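About Pakville Grip Care
Last updated: 2022-06-21
1 min read

We look after hand-held grippers, mostly the finger pads. Divya Rajan and Wim Leemans started the firm in October with 2 bench vices and one decent screwdriver. A pad change takes 24 minutes, or 60 if Wim is explaining it.

Every tool gets fresh pads, a check of the bracket screws, then a spell picking up small, awkward things. Chains are the worst of them.

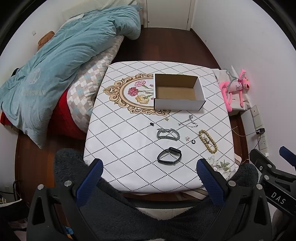
Blue ridged pads, bracket screws and a table of bracelets and charms.

Bookings go to Uchenna Wike, who likes a serial number.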